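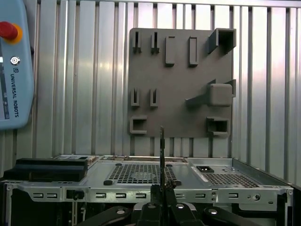

Iltberg Allotment Society
Minutes of the autumn meeting, October 8, 2026, Gerkeck village hall, small room

The meeting opened late, the large room having been double-booked with a tap class that could be heard throughout.

1. Minutes of the last meeting
Agreed, once "compost" had been changed to "compote" in item 4 and then changed back.

2. Water
The trough by the lower gate still leaks. The plumber from Moya quoted in March and has not been heard from. It was agreed to write to him again, more coldly. Plot holders are reminded that the hose is shared and that tying it to one's own shed with three kinds of knot is against the spirit of rule 9.

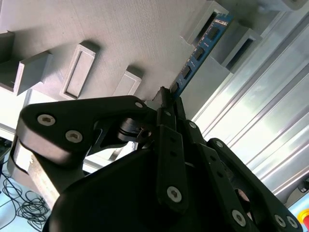 The standpipe will be turned off at the first hard frost. There was a long exchange on what makes a frost hard. The chair's ruling was that we would know it when we saw it.

3. Money
The balance stands at just over 2,000 pounds, of which 60 is the marrow prize, unclaimed again. Rents will go up by 5 pounds a plot. This was carried with a good deal of sighing. A proposal to spend the surplus on a bench was met with a second proposal to spend it on a different bench. Both were put off to the spring.

4. Seed order
The Grirovora catalogue has arrived and the usual joint order will go in. Last year's "dwarf" beans reached the shed roof and are still being discussed. Members wanting leeks should write their plot number clearly, as several people received leeks last time who had not expected any.

5. Bonfires
Allowed after dusk, as before. The neighbours have asked for warning. It was suggested that a notice on the gate would do.

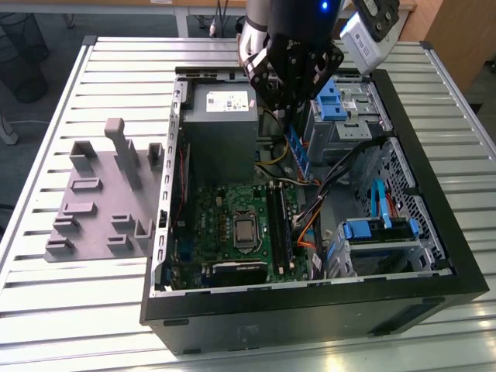
A voice from the back asked whether anyone had ever read a notice on the gate, and pointed out that the one there now was for a plant sale two summers ago. It was agreed to take that one down first.

6. Any other business
The missing wheelbarrow has come back, with a different wheel. No questions were asked.

Next meeting in March, large room if the tap class allows.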